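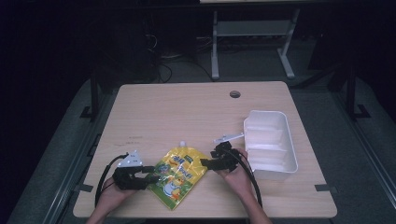
4.2 Equipment Planning and Cost Allocation

The purchasing plan for the Fivdale bench was drawn up in September, before any tasks had been fixed. It was revised once the packing tasks were chosen. Our first draft gave most of the budget to robot arms and treated the hand-held grippers as accessories. The revised plan reverses that order. Because demonstrations are recorded by a person holding one gripper in each hand, the number of usable gripper pairs limits the amount of data a site can collect in a week, while the arms are needed only when a trained policy is tested.

Figure 3. Two-handed demonstration at a tabletop station. The operator holds a black gripper in each hand, with a spouted food pouch lying between them and a white open-topped tray to the right. A cable runs from each gripper.

We divide costs into three groups: station costs, which are paid once per table; wear costs, which rise with hours of use; and shared costs, such as storage and network equipment, which are paid once per site. Station costs cover the table, the gripper pair, the cables and the recording computer. They are easy to estimate from supplier quotes. Wear costs are harder to predict and were left out of the first draft entirely.

The Karunaratne site kept a repair log for 39 working days. Cables were the item replaced most often, followed by gripper fingers. The cable of a hand-held gripper moves with the operator's wrist and forearm throughout a session, and we now budget for it as a consumable. Each site holds five spare cables per station – a level set after two sessions at Karunaratne were canceled for lack of a replacement. Fingers are ordered in matched sets so that both grippers of a pair are renewed together.

The choice of objects also affects the budget. Soft packages such as spouted pouches cost little per unit, but they crease with handling and must be replaced if the collection is to keep a steady range of shapes. Trays last much longer. We set aside $70 per station per month for objects and trays combined and asked each site to report any spending above that amount. The Nastenville site exceeded it once, when it bought a second style of tray for a comparison that is not reported in this paper.

Station costs differed between sites mainly in furniture. Nastenville already owned suitable tables and needed only to adapt them, whereas Fivdale bought new ones and paid $700 per station for the table, its fittings and delivery. We recommend that sites settle the table size before ordering anything else. A change in size alters the cable lengths, the placement of trays and the reach required of the arm that will later repeat the task. At Fivdale, cables were ordered first and a portion of them proved too short.

Spare parts were bought through a single supplier, Skillov, under a yearly agreement. Buying separately for each site would have given lower prices on a few items, but it would also have produced grippers with small differences in finger shape – a source of variation we wished to avoid. Sites planning a smaller collection may reach a different decision, particularly where the data will not be pooled.

Operator time remains the largest cost in the plan and is treated separately in Section 4.3.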